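Open Day Walkthrough Set

Hi, I'm Flurina! I put this little set together for the Gusari open day on August 21, 2026, mostly so people who drove the simulated robot could take their runs home.

What's in it

There are 24 runs through our simulated house, which we call Bruswood. Each run lasts 90 seconds and has the views from the robot plus the joystick log.

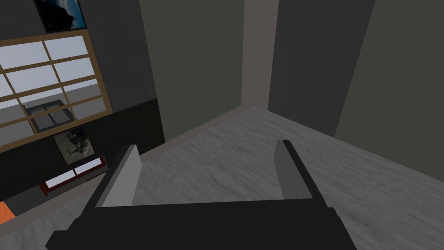 Visitors got one practice run and one real one — kids usually skipped the practice. I told everybody to get used to opening and closing the fingers before going after anything, and the corner with the olive-green walls and the bare, streaky floor suited that nicely (nothing there to knock over!). Hermine Fuchs ran the second station and was a lot more patient than me.

The favorite task by far was getting through a doorway and over to the table. With two arms sticking out in front, it takes some nerve. 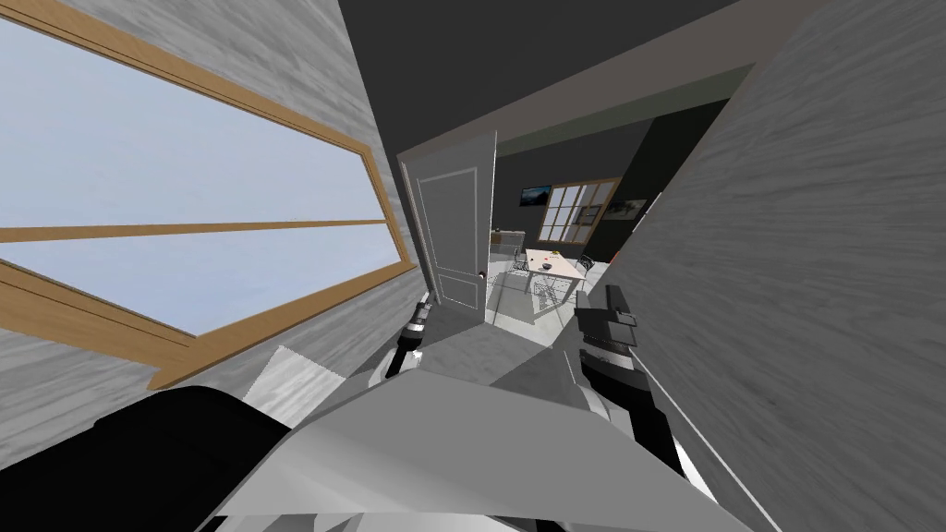
Using the files

Unzip everything into one folder and start with run 2, it's the smoothest. Run 15 has a gap in the joystick log where I tripped on the cable, so leave it out if you're plotting anything.

Known problems

The Tennant viewer shows the runs at double speed unless you change the playback setting. I hope to fix that before the next open day in March — write to me if you find anything else.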